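Prev by thread | Next by thread | Thread index | List home | Reply

From: Sena Agbenyega
Monday, 7:40 am

Oh, I watched it too! I'd gone to bed, then somebody texted me that Balaskas was coming on after the break, so back down to the couch I went. The green suit was gorgeous (my sister hated it, we've agreed to disagree) and I thought the interview was a lot warmer than the last one.

> Did anyone else see Balaskas on the Immont late show?
> The limp was pretty obvious coming down the stairs, and
> the host never asked. Is the September tour still on?
> I have 3 tickets for the Jindov and a hotel booked.

The tour's still on as far as I know. The fan club note on Friday said a twisted ankle from rehearsals, 5 days off it, no dates moved. I'd hang on to the hotel. The Jindov only holds 4,000 and they won't want to reshuffle that crowd if they can help it.

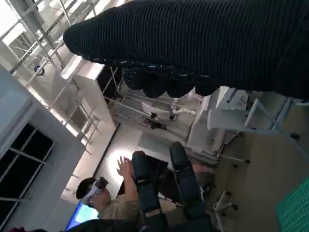 Dark ribbed knit, shelving behind.

On the other thing you asked me off-list, the cream sweater from the airport pictures is by Jemivov. It's $230, which made me laugh out loud at my desk, and it was already gone in every size but the tiny one when I looked. My cousin thinks she can copy the collar if I buy the yarn, so I'll let you all know how that goes!

Also, who's driving up for the Jindov show? I have room for two if you don't mind sharing the back seat with a cooler.

Sena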